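Wicker basket as table storage: does the open bottom bother anyone else?

Home Storage and Tidying > Baskets, bins and boxes

Saskia Tapsell
I need someone to talk me into or out of this. I keep reading that a plain rectangular wicker basket is the answer to a messy worktable. Every tidying article has one. You drop everything in, carry it off, and the table is clear again in a minute.

I bought one from Sasport for 26 dollars and I have my doubts. The floor of it is an open lattice. Pens would be fine, blocks would be fine, but anything smaller than a pea is going straight through. The sides also slope in, so the bottom is a good deal smaller than the top, and the size printed on the tag turned out to be the size of the rim. I measured the rim. I didn't think to measure the floor until I got home.

What I want it for: a white table that gets used for crafts, sorting and kids' stuff, with the basket living at the back against the wall. Should I keep it or take it back?

plirnuseo
Keep it. They all slope. They stack better in the store that way, and in the truck.

Saskia Tapsell
I don't need it to stack, I own one.

deskmouse
Line it. A piece of felt cut to the floor takes five minutes, and then nothing falls out. I've done it to every basket in this house.

Wiremu Bright
I'd want to know why a basket needs five minutes of work before it can be a basket. A plastic tub has a bottom in it when you buy it.

deskmouse
A plastic tub looks like a plastic tub.

Wiremu Bright
Yes, and you can rinse it. Try that with cane. You'll be picking glitter out of the weave until January.

Saskia Tapsell
This is more or less where I was before I posted. I do like how it looks, the golden color warms the table up a lot. But I don't trust "looks nice" as a reason – half the things I've returned this year looked nice.

linen_and_lids
What's the wall like behind it? Baskets pushed up against a painted wall leave rub marks. Ours did. The rim on those is hard and it sticks out further than the base, so the rim is the part that touches.

Saskia Tapsell
I wondered if somebody would bring up the wall. It's painted in Prillgate washable flat. The can says it's good for 1000 scrubs. I have my own opinion of that number, and so does the wall. The basket first and then a close-up of the paint, with the blue block in both:
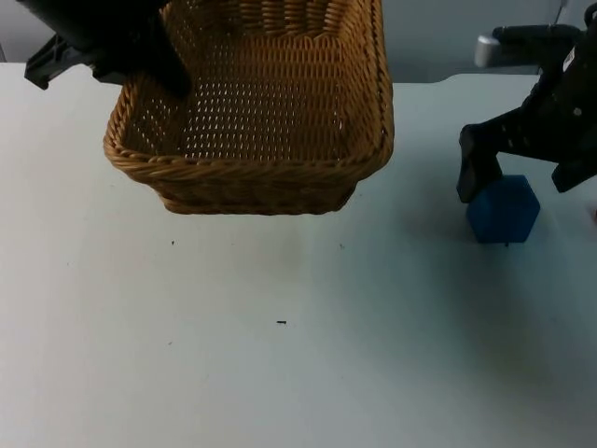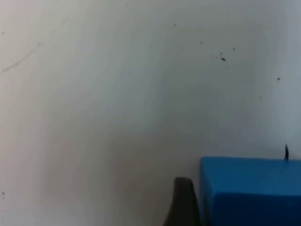 Wiremu Bright: washable flat is a contradiction, and I've never seen a brand get around it. If you scrub a flat finish you polish it, and then you have a shiny patch where you used to have a mark. I'd like to meet the person who did a thousand scrubs on one spot and was still pleased with the color.

deskmouse
I've got Prillgate in my hallway and it's fine?

Wiremu Bright
How many times have you scrubbed it?

deskmouse
Two. Maybe.

Wiremu Bright
Well, there you go.

linen_and_lids
Saskia, the faint slanted streak on the left of the close-up, is that a dent or only on the surface? If you can't feel it with a fingernail it'll probably come off with a barely damp cloth. The little dark specks I'd leave alone until you know what they are. If they're dust they'll brush off dry. If the paint has chipped, wiping could make them bigger.

Saskia Tapsell
Can't feel the streak, no. I haven't touched the specks. I can't say the basket did any of it, and it would be unfair to blame something I've barely had long enough to lose the receipt for. But it does make me less keen on parking a hard rim against that paint for the next few years.

plirnuseo
You're overthinking specks. You can't see those from a chair.

Saskia Tapsell
I can now.

plirnuseo
OK, fair. Pull the table out six inches and the whole problem goes away.

Wiremu Bright
Then things roll off the back of the table and land behind it. You've moved the mess to where she can't reach it.

plirnuseo
So put the basket along the back edge. The basket is the barrier!

Wiremu Bright
A barrier with holes in it.

plirnuseo
The holes are in the floor of it, not a marble's going through the side. Have you ever owned one of these?

Wiremu Bright
I've owned several. I gave them away one at a time. They're very good at holding a blanket.

deskmouse
That's too harsh. I've used one for blocks and small cars for years, and the kids can drag it themselves without scraping their hands. A thick rolled rim matters a lot more than people think. Cheap ones have the ends of the cane poking out. Run your hand around it, Saskia, both inside and out, and if nothing catches I'd say you got a decent one.

Saskia Tapsell
Ran my hand around it. Nothing caught. The corners are rounded and feel solid. I'll give it that.

linen_and_lids
Then my vote is to keep it for big things only. Blocks, balls of yarn, scissors in a case. Beads and buttons go in something with a lid. I don't believe in one container for everything, and every article that says otherwise has been photographed with four lemons in it.

Saskia Tapsell
Four lemons is exactly what the tag shows.

deskmouse
On the felt, if you do it: don't glue it. Cut it a bit big and let it curl up at the sides. You'll want to take it out and shake it.

Wiremu Bright
I'll say this for the felt, it's cheaper than a second basket. But check the return rules before you cut anything or stuff the basket full. Sasport was fussy with me about a hamper that had "signs of use." The sign was a crumb.

Saskia Tapsell
OK, where I've landed. I'm going to try it for two weeks with only the big things in it, unlined, a hand's width off the wall, tag still on. If I find myself picking bits off the table from under it, back it goes. The wall gets a dry brush on the specks and a damp cloth on the streak, and I'll try the cloth first down in a corner where it doesn't matter. I'm not scrubbing anything, whatever the can says.

plirnuseo
You'll keep it.

Wiremu Bright
She'll keep it and buy the tub as well.

linen_and_lids
Post again after you've tried the cloth, please. I'm due to repaint a playroom and the Prillgate is on sale here, which makes me suspicious all by itself.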